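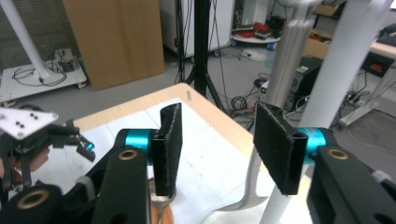
Satish Kaimal
Lining paper will tear the first time you drag a casting across it. I would go straight to hardboard and accept the cost.

O. Sleiman
Hardboard was my first thought as well. The trouble is that it holds grit, and you only find out when the underside of the part is scratched. White paper shows up swarf and dropped grub screws at once, and you can bin it when it gets dirty.

Satish Kaimal
It also creases. A crease under a straight edge is enough to throw a reading.

O. Sleiman
I don't measure on the bench top. Measuring is done on a surface plate. The paper is there to keep oil out of the wood and to make small things visible.

hwahn
What weight of paper are you using? I had 70 gsm layout paper down for a while and it wrinkled as soon as anyone leaned on it. The heavier stuff lies flatter but costs more per roll and is awkward to cut square.

O. Sleiman
Heavier than that, though I no longer have the wrapper. Sheets, not a roll. Rolls never lose their curl and the ends lift into whatever you are doing. I overlap the sheets by a hand's width and tape the back edge only, so a dirty one can be pulled out from the front.

Ok-hee Sun
Taping only the back edge means the front sheets slide. I tape all round with low-tack masking tape and change the lot every Wednesday. Any tape left on longer than 14 days starts to lift the finish off the table, at least on mine, which was oiled and never varnished.

hwahn
That matches what I have seen on oil finishes. On varnish it comes away clean after months.

zyatsenko
Has anybody tried the Likimness bench mat? It is a rubber sheet, grey, sold in one size. I paid 393 for the pair of benches with delivery and the smell took until July to go. Otherwise no complaints. Solvent does not mark it and spanners do not bounce.

Satish Kaimal
393 for two rubber sheets is absurd.

zyatsenko
It is cheaper than refinishing two tables.

Satish Kaimal
They are workbenches. They do not need refinishing. Mine has had nothing on it since I built it and it is perfectly serviceable.

Ok-hee Sun
It depends what the table is for. If it is a proper bench, agreed. If it is a wooden table that has to go back to being a table in the evening, it needs covering.

O. Sleiman
Mine is the second case. Next question, while people are here: where do you keep the one or two hand tools that are always in use? I leave the wrench lying on the job side and it ends up under something.

hwahn
Magnetic strip along the front edge, below the top. Galix do one with screw holes at both ends. Avoid the adhesive version.

Satish Kaimal
A strip on the front edge catches your sleeve. Put it on the right-hand end.

hwahn
I have never caught a sleeve on it. The strip is recessed by 2 mm.

zyatsenko
A shallow tray does the same job and needs no drilling. Bright handles help too. I wrapped mine in coloured tape and have stopped losing them.

O. Sleiman
No drilling is a point in favour. I will try a tray first and keep the strip in reserve. Paper stays for now. If it tears under a casting I will come back and say so.

Satish Kaimal
It will tear.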